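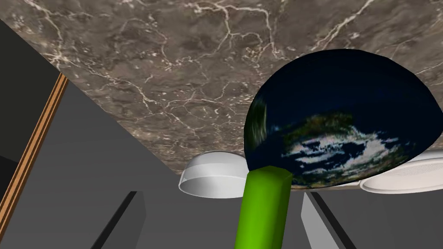

Brown-gray marble with pale veining, as rendered on a computer.

The Gosmont stone fair wants you to believe that everybody is redoing a kitchen this August. I went with my own money, and I came away with sore feet and doubts about most of what I was told.

There were 216 exhibitors listed in the catalog. A good many of them seemed to be selling the same beige. At the Tsolakis stand a salesman told me that marble "looks after itself." I asked about lemon juice. He said modern sealers had solved that, then asked whether I cooked much. The sample he was leaning on had a dull ring in it the size of a coffee cup.

Turkeck had the longest line, mainly for the espresso. Their pitch is a visualizer that shows you the stone in your own room before you order. Fine, but a slab is cut from a block, and no two blocks match. When I asked Roxana Stanciu, who was running the desk, whether buyers could reject a delivery that looked different from the screen, she said it was "handled case by case." I have heard that phrase from airlines.

The best half hour came at the back of hall 3, where Costel Nistor was repairing a chipped edge with resin and a razor blade. He told me to see the whole slab in person, lit from the side, and to ask which veins are filled. He had nothing to sell except his time.

Tunix quoted me 303 a square meter, installation extra, with a discount that expired at closing. It was still on offer when I called the next morning.

Parking was a four-block walk, and the shuttle never showed up.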